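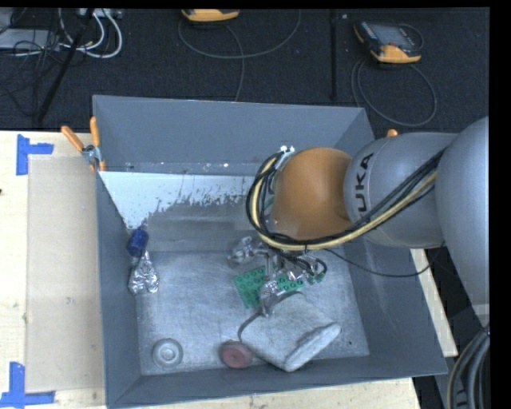

The big grey bin, with the green studded plate and the pale cloth still in it.

2025-09-08

What a good day! I've been wanting to get to grips with the bins for ages and today I finally had a clear run at it, with a flask of tea and the radio on low and the door propped open because it was so mild. I started straight after breakfast and only stopped when my stomach made me.

The grey one first. I do love that bin. It's so roomy, and the walls are lovely and smooth, so a cloth goes round them in one long sweep. The floor is another matter, all fine scratches and cloudy patches, and I spent far too long wondering whether a polish would bring it up. I've decided I like it scuffed. What I can't make my mind up about is the whitish-blue stuff towards the back, the strip with the raggedy edge where it breaks up into speckles and drips. Is it paint? Is it some sort of primer? I had a go at one corner with my thumbnail and it didn't budge, so I'm going to ask Ida Grube, who knows about coatings and once got something far worse off a bath. There are little white and dark flecks as well, along the bottom of the far wall, and I want to see if a soft brush will shift those before I try anything wet.

The toy-brick plate made me so happy. I'd forgotten how good they are! Green, with all those round studs, and the moment I had it in my hands I wanted to sit down on the floor and build a farm. We had one when I was small, and mine had a pond drawn on it in felt tip (Mum was furious, and it never came off). I've put it down for the playroom shelf, next to the loose bricks, though I might borrow it for an evening first. I'm sure I could still manage a decent barn.

Then the cloth. It's a light greyish white and I went back and forth over whether to call it a pouch in the notebook, and in the end I wrote "cloth, pale" and moved on. If it turns out to have a proper opening it can hold the odd bricks, and if it doesn't it can go in with the dusters.

After lunch (cheese on toast, and then the rest of the plums) I did the labels. Ida had given me a roll of the Plokis ones, 200 of them, which should see me through to December and probably well past it. They write beautifully with a soft pencil. I'd been using the Hinrichs ones before and they curled at the corners, so this is a real treat. I got 14 written out before my hand started to ache, all in my best capitals, and I'm really rather proud of how they look in a row on the table.

Tried the Lanar brush on the kitchen tray as a test and it's a marvel, soft but with a bit of spring in it. I'm going to use it on those flecks in the morning. The Noveo one sheds, so that's been sent off to do the back step.

Still to do: the shelf paper, the two small tubs, and finding the lid for the tin of loose bricks, which I know I saw last week and put somewhere sensible. I'm tired in the nicest way and my knees are complaining. Bath now, and then I might just sketch out that barn.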